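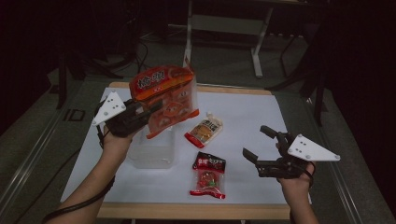

Sorting and Storing Individually Wrapped Snacks
Household Guidance, Bokia Residents' Service
Last reviewed: Feb 17, 2022

Small wrapped snacks are often bought in mixed bags and kept in whatever drawer has room. Packets are then crushed, forgotten or opened out of order. The method set out on this page uses one clear container for each shelf and can be completed on any kitchen or dining table.

What you will need

A clear plastic container with straight sides
A flat, pale board or tray to work on
A damp cloth and a dry cloth
Sticky labels and a pen
A second box for anything to be eaten first

A container holding 1000 ml is enough for a small household. Residents with a Besus pull-out shelf should measure the height of the opening before choosing a container, as the front rail reduces it by 31 mm.

Preparing the table

Clear the table and wipe it down. Lay the board flat, with a margin of table showing on all sides, so that it does not tip when leaned upon. A white board is recommended. Crumbs and small tears in a wrapper are easier to see against it, and red or orange packaging stands out well.

Wash the container in warm soapy water and dry it fully, including the corners. Place it towards the middle of the board, with the opening upwards.

Sorting the packets

1. Empty the mixed bag on to the board a little at a time. A full bag of 300 g or more should be sorted in two batches.

2. Check each packet at both crimped ends. A sound crimp is flat and closed along its full width. Set aside any packet which has come open.

3. Find the date. On imported snacks it may be printed on the back or pressed into the crimp, and the order of day, month and year may differ from British practice. Where the wrapping is in a language the household does not read, write the contents and date on a label before putting the packet away. A picture on the wrapper is a useful guide to the type of snack but does not replace the list of ingredients.

4. Group the packets by type. Baked items should be kept apart from sticky or heavily seasoned ones.

5. Put anything due within 90 days into the second box.

Filling the container

Lift each packet by its upper edge and lower it into the container. Do not drop packets in or press them down. Larger packets go in first, upright against the longer side. Smaller packets may then be placed on a slant in the remaining space, with the printed face outwards.

Leave a finger's width clear at the top. If the container has a lid, it should close without force.

Allergies

Snacks containing nuts, sesame, milk or shellfish should be given their own container if any member of the household has an allergy. Bright labels, available from the Burimeck office, may be used for this purpose.

Upkeep

Check the container once a month and wash it whenever it has been emptied. A full re-sort is advised each October, before the winter shelves are stocked. Opened packets should not be returned to the container, even when folded or clipped.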